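5 Marker tracking and session calibration

5.1 Purpose of this section

This section sets out how the Siriwan tracking service is to be prepared before demonstrations are recorded with the hand-held gripper. It applies to software release 4 and later. Operators using an earlier release should follow the Drorkmont legacy procedure, as the file formats are not compatible.

The service estimates the pose of each fiducial marker from the head camera stream and passes the result to the Flarnham planner. An error in the marker map affects every recording made in that session and cannot be removed afterwards by smoothing.

5.2 Before starting

The following must be in place:

Siriwan service installed and licensed on the recording computer
Lens file for the head camera in use
Marker map for the gripper and for each wrist cube
Write access to the session folder

Caution: Do not copy a lens file from another camera of the same model. The wide-angle lens differs enough between units to shift marker positions near the border of the view.

5.3 Loading the marker map

1. Open the Siriwan console and select Session, then New.

2. Enter the session name. Names may contain letters, numbers and hyphens only.

3. Select Load map and choose the file supplied with the gripper. The console lists each marker with its identifier and edge length.

4. Compare the identifiers on screen with those recorded on the equipment sheet. If any identifier appears twice, stop and correct the map before continuing.

5. For each wrist cube, set Body type to Rigid cube and assign it to Left or Right. The gripper marker is to be assigned to Tool.

6. Select Save and lock. The map cannot be edited while the lock is on.

Note: A cube assigned to the wrong side will still be tracked without any warning. The fault normally comes to light in the planner, where the arm model is mirrored.

5.4 Checking visibility during floor-level tasks

Tasks in which the operator bends forward and reaches towards the floor place the greatest demand on the tracker. The tool marker may turn away from the camera, and a cube may present one face only. The check below is to be carried out in the posture that the task requires. A check made while standing upright is not sufficient.

1. Select View, then Live poses.

2. Ask the operator to take up the working position and to move slowly through the full reach of the task.
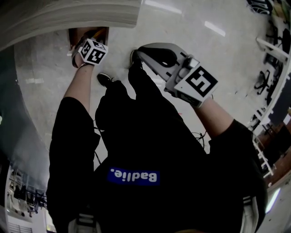 3. Watch the confidence bar for each body. The bar should remain green throughout the movement. Amber indicates that the pose is being estimated from a single face.

4. If a bar turns red, note the position of the arm and select Mark gap. The console stores the time and the last valid pose.

5. Repeat the movement once at normal working speed.

Note: Bright reflections from overhead lighting on a polished floor may be taken for marker edges. Where this occurs, lower Exposure by one step and repeat the check. Do not raise Edge threshold to compensate.

5.5 Setting the filter

The default filter window is 57 milliseconds, which suits most handling tasks. A longer window gives a steadier path but delays the recorded closing of the jaws. Any change must be entered in the session notes.

Gaps shorter than the window are filled automatically. Longer gaps are left open and flagged, and the planner will refuse to build a path across them unless Allow bridging has been set by an administrator.

Caution: Allow bridging must remain off for recordings intended for training. Bridged poses are not marked as such once exported.

5.6 Exporting to the planner

1. Select Stop, then Validate. Wait for the report to finish.

2. Confirm that the report shows no duplicate identifiers and no unassigned bodies.

3. Select Export and choose Flarnham planner as the target.

4. Where a session holds more than 2,000 recordings, divide it before export. The planner does not open larger files.

5. Release the map lock and close the session.

If validation fails with the message Frame mismatch, the camera and tool streams have lost their common clock. Restart both streams and record again. Sessions affected by this fault should be kept and reported to Cellthorpe support together with the console log.

Section last revised 24 June 2026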